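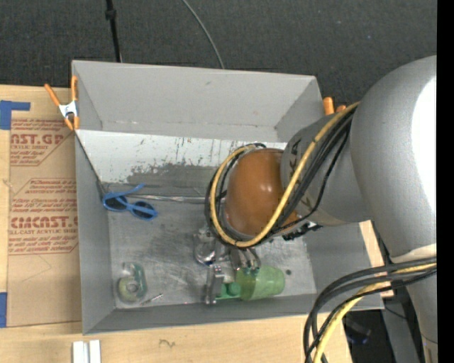
A robot arm reaches into a grey bin. Can you find the sunglasses?

How does a robot choose what to pick up?

By Said Filali, for the young readers of Indach

Imagine your mother asks you to take the green cup out of a box full of things. You look, you put in your hand, and you have the cup. It takes you one second, and you do not think about it at all.

For a robot, this is a long job. The arm is strong, but it does not know what a cup is. Everything it does must be told to it by software. Software is a very long list of instructions, written by people.

At our workshop in Brasov we use a program with the name Lindska. It works in four steps.

Step one: look
A camera sends a picture to the computer. For the computer, a picture is only numbers. Each small dot has numbers which say how much red, green and blue is in it. The program must find out which dots belong together. The blue frame of the sunglasses is quite easy, because the bin is grey. A cup that lets the light through is much harder — a bit of the bin's colour comes through it, and the program can become confused. Shiny metal is difficult also, because it reflects the light.

Step two: choose
Now the program has a list of things it believes are in the bin. It gives each of them a mark, like a teacher does. A thing lying free, with space on both sides, gets a good mark. A thing pressed against the wall gets a bad one, as the metal fingers need room to go around it. The best mark is taken first.

Step three: plan the way
The arm has several joints, like your shoulder, elbow and wrist. There are many ways to bend them and arrive at the same place. Some of these ways would hit the side of the bin! So the program tries them first inside the computer, where nothing can break. It may try 439 ways and throw away nearly all.

Step four: close and check
The fingers close. The program asks: are they closed completely? Then there is nothing between them, and it must go back to step one. If they stopped a little earlier, they are probably holding something.

Does it learn?
Yes. In December we let Lindska practise 1,000 times. It missed 229 times, and every miss was saved, so that the program could give better marks later.

Try it at home
Put a few small things in a box. Close your eyes and let a friend guide your hand only with words: left, down, open, close. Your friend is the software now, and you are the arm. Then change places.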